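We use cookies to remember your settings and count visits. Manage preferences | Accept

Keeping a two-arm cell honest

How a small workshop at Clumlow sets up, checks and repairs a pair of tabletop arms

By Menaka Jayawardena

The left arm had been closing late since Thursday. The delay was small, and an operator working by eye would have put it down to a slow hand. Thilini Sheikh put it down to the third joint, pulled the connector, reseated it, and ran the same motion again with the arm unloaded. The lag stayed. She wrote that on the sheet and moved one joint down.

Sheikh maintains the two-arm cell at Clumlow, a contract workshop that records handling tasks for clients who train control software. The cell is modest: two small arms on one table, their motors daisy-chained on a serial bus, a power supply for each side, and a desktop computer that logs joint positions. It has recorded 2,734 runs in its present layout. Most of the work that keeps it going is done with a screwdriver and a terminal window.

Each arm is built from bus servos, printed or molded brackets, and cable. None of it is expensive by industrial standards and none of it is very stiff. A servo of this class reports its own position, temperature and load, and it will report all of them confidently while the horn bolted to its output shaft is slipping. The software sees a joint at the commanded angle. The fingers are somewhere else.

For that reason the day at Clumlow starts with a mechanical check, before anything is powered. Sheikh takes hold of each link and rocks it against the next. Play at the shoulder is usually a loose bracket screw. Play at the wrist is more often the horn. She marks the screw heads with a line of paint pen so that a turned screw shows at a glance, and she replaces any screw she has tightened three times.

Power comes next, one side at a time. The bus is scanned for motor IDs and the list compared with a printed copy. A missing ID near the end of the chain points to a cable; several missing together point to the connector above them. The scan takes less time than reading the list.

Zeroing follows. Both arms are moved by hand to a reference pose against a machined block, and the raw encoder values are saved. If any joint differs from the previous day by more than 50 counts, the cell does not run until the cause is found. The limit was 300 when Dindo Yap wrote the first version of the procedure. He lowered it after a week of recordings in which the right gripper had crept steadily inward.

"The arms still finished the task, so it passed," says Yap. "The operator was correcting for the offset without noticing. We had recorded a week of somebody compensating for a bad zero." 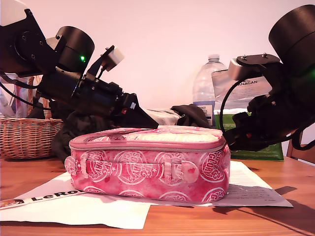 Soft goods show a bad zero sooner than rigid ones do. A block of wood held between two grippers will take up a small error by sliding. A bag with padded walls folds under the pressure, or turns toward the weaker side, and the force needed to hold it changes as the wall gives. Yap now schedules a bag or pouch task early in every session, ahead of anything with hard edges, and reads the load figures from both gripper motors while it runs. He wants the two curves to rise together. A gap between them sends the cell back to zeroing.

Zippers are a separate matter. A pull tab is thin, it lies at whatever angle it was left, and closing on it calls for finger tips that meet squarely along their length. The tips wear first at the outer corner. Sheikh checks them by closing the gripper on a strip of paper and pulling. If the paper comes out of one side easily, the tips are changed as a pair, and the open and closed positions are recorded again for that gripper alone.

The cables take up more of her time than the motors. Every joint that bends also bends a cable, and a loop that is too short will tug its connector at full reach. A loop that is too long catches on a bracket. Her method is to drive the arm to each limit, let the cable find its own path, and tie it only at points where the link on both sides of the tie moves together. She leaves the loops at the wrist untied. The supplier's guide shows them clipped down, and the first set she clipped failed at the crimp.

The spare harnesses come from Isunell, a small shop that makes them to length. Sewwandi Khan, who runs it, asked Clumlow to send back the failed ones. She cut them open and found that the strands had broken just behind the housing in every case. The current harness has a softer jacket and a longer strain relief. It is rated on her bench for 2,000 full bends, and Sheikh swaps it well before then.

Heat is handled with a timer. The shoulder motors carry the weight of the arm even when it appears to be resting, and a session with long pauses can leave them hotter than one with constant movement. The arms are parked folded between runs with torque off. An earlier habit of holding them out over the table, ready for the next start, cost the cell two shoulder motors.

Replacing a servo is quick. Making the replacement behave is slower. A new unit arrives with the factory ID, which matches every other new unit, so it has to be connected alone and renumbered before it joins the chain. Its center must be set before the horn goes on. If the horn is fitted one spline off, the joint will reach one limit early and run past the other, and the software offset that hides this at rest will not hide it at full travel. Sheikh has a bracket on the wall for this job, with the renumbering commands taped beside it.

The log is kept on paper and copied to a shared folder at the end of the shift. Moushumi Abeysekara, who reviews the recordings, asked for that. She reads the repair entries against the run numbers and drops any run made between the last good check and the fault. She does not try to repair the data afterward.

Sheikh found the cause of the late closing on the fifth joint. The housing was sound and the pins were straight. One crimp had backed out of the connector by less than a millimeter and was making contact only when the wrist was level. She fitted a new harness, zeroed the arm, and ran the bag task four times. The load curves matched. Abeysekara dropped every run back to Wednesday's evening check.

Related
Mridha rebuilds its bench press line without stopping it
Choosing a torque driver for small fasteners
Inside the Cusska calibration room
Why serial buses fail at the connector

Contact the editors | Subscriptions | Copyright, all rights reserved | Back to top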